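4. Working rules for the shared table

The Jellard arm is small enough to sit on a desk, and that was the main reason it had no written rules when I started in January. The department's safety form covers the larger Zalska machines, which stand behind a fence and stop when the gate is opened. A desktop arm has no fence. People reach across the table to set things out, and the form says nothing about when they may do so.

I read the form with my supervisor, Yao-tsung Kuo, and marked which parts could be kept. Out of 17 points, six applied without changes. The rest were about gates, floor markings and lifting gear. From these six and from my own notes I wrote a one-page sheet for the board game task, in which the arm works with a playing piece on a printed track.

The rules that changed our work most were about the table itself. Only the items named in the task plan may be on it. The paper game sheet may be turned to any angle, but it must lie flat before the motors are switched on. Hands stay off the table while the motors are on, even if the arm is still - a paused program looks the same as a finished one. The person at the stop button does not also set out the pieces. 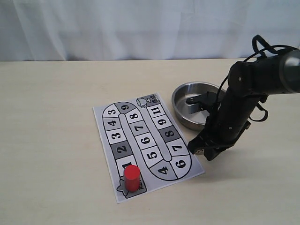 Figure 4. Game sheet with the red piece on the starting space, steel bowl and gripper.

Cables needed a rule of their own. The first draft only said that they should be "tidy", and two students read this in different ways. The second draft says that the arm must be moved by hand through its full reach before each session, with the power off, and that no cable may pull tight or touch the table during this check. It takes around 4 minutes.

Speed was harder to settle. Kuo wanted one limit for all tasks. I had asked for a higher one when the gripper is empty, but the software does not know reliably whether it is holding anything, so we kept the single limit.

The sheet was then tried by the Kandpal group, who had not seen the drafts. They asked for the stop button rule to be moved to the top and for the word "operator" to be explained. Both changes are in the version in Appendix B. Their remarks on logging are dealt with in section 5.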